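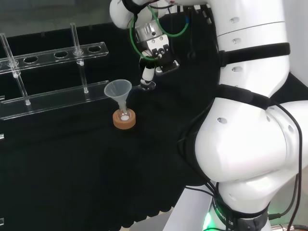

Thread: Grellevetti bench kit for the Franka - anyone else on the trial?

maureen_pearce
We've had the Grellevetti glassware kit on trial since September and I'm smitten! You get the clear acrylic rack, a cork ring for the flask, a black cloth to go under it all and a set of starter routines for picking up and placing tubes. I had it laid out in one afternoon, and I am not a patient person. Our rack has four holes in the top plate and I've been running two tubes with stopcocks in it.

kukov
Does it cope with clear glass on a clear rack? Ours hated that. We ended up with paint dots on everything.

maureen_pearce
So far so good - the black cloth helps a lot, I think. I teach the rack position by hand first, then bring the fingers down over the far end and go slowly from there.

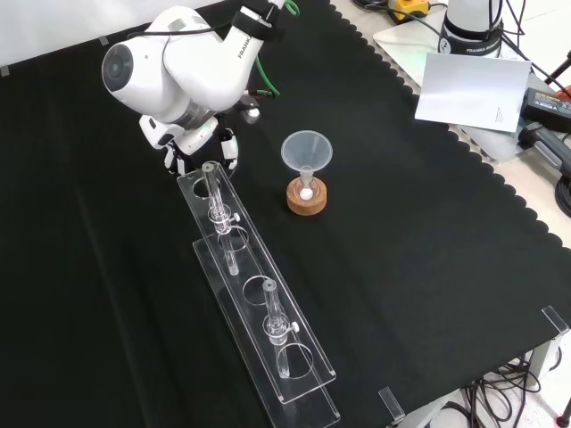

I leave a free hole between the two tubes so the fingers have room to open. With tubes side by side it gets tight around those white knobs, and I'd love a wider rack in the next version.

wendy_t
I'm less sold. 1,000 for acrylic and cork? You could cut that rack in any makerspace on a Sunday. The routines are nice, I'll give them that.

maureen_pearce
Fair, but I'd have spent weeks on the routines! And the funnel sitting in the flask is a great little target to practice on. The cork ring is my favorite part, a plain flask always wandered on me.

kukov
Which side do you approach from? The Skoredberg guide says front, and my elbow joint ends up in a silly place.

maureen_pearce
From the far end, always. Park above and a bit behind the rack with the fingers open, then come forward.

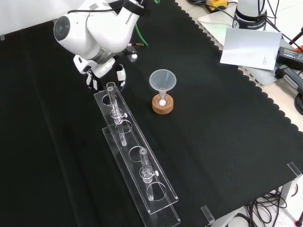 It keeps the arm well away from the funnel too, and I can still see both tubes from my chair.

wendy_t
OK, that's a better approach than mine. Still wouldn't pay full price. Blackburn had a used set listed last time I looked.

kukov
Trying the far end tonight. Will post my speeds if it goes well.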